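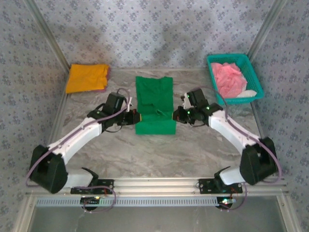
Green cloth, laid flat, on a gray-and-white marble-patterned tabletop.

Grevo Textile Care Labels, version 3

Summary

Grevo is a table of care label text transcribed from household textiles: dish towels, napkins, pillowcases, bath mats and similar items. It holds 1519 records in one CSV file. Each record is one label. The data was compiled by Sobia Gilani at Tevbridge and is meant for work on text normalization and for matching free-text washing instructions to care symbols.

Files

labels.csv: one row per label, UTF-8, comma separated, header in the first row
symbols.csv: lookup table from symbol code to plain wording
changes.txt: edits since version 1

Fields in labels.csv

label_id: integer, stable across versions
item_type: one of 97 values, lowercase, singular
fiber_text: fiber content exactly as printed, including misspellings
fiber_norm: fiber content as name and percent pairs, separated by semicolons
wash_text: washing instructions as printed
wash_code, dry_code, iron_code, bleach_code: keys into symbols.csv
lang: language code of the printed text. Multilingual labels list every code, in printed order
legible: 1 if the whole label could be read, 0 otherwise

An empty code field means the label gives no instruction of that type. It does not mean the treatment is allowed. Characters that could not be read are entered as a question mark.

Transcription

Labels were typed by hand and checked by a second reader. Line breaks were replaced by a single space. Capital letters were kept. Where the two readers disagreed on a word, the record was set to legible = 0 and the first reader's version was kept. Of the full set, 882 records have wash_text in English only.

Known problems

Percentages in fiber_norm do not always add up to 100. Printed totals were not corrected.
"Tumble dry" with no heat setting is coded TD0. Version 1 coded it as low heat.
Items from the Chamoun batch have no iron_code, even where the label shows one. This will be fixed in the June release.
Cotton is heavily overrepresented. Wool and silk are rare.

Loading

Read label_id as an integer and all other columns as strings. Some spreadsheet programs turn values such as 30-40 into dates. No field is longer than 3000 characters.

License and contact

Free for research and teaching use with credit to Tevbridge. Send corrections to Sobia Gilani with the label_id and the corrected field.

Last updated Mar 24, 2025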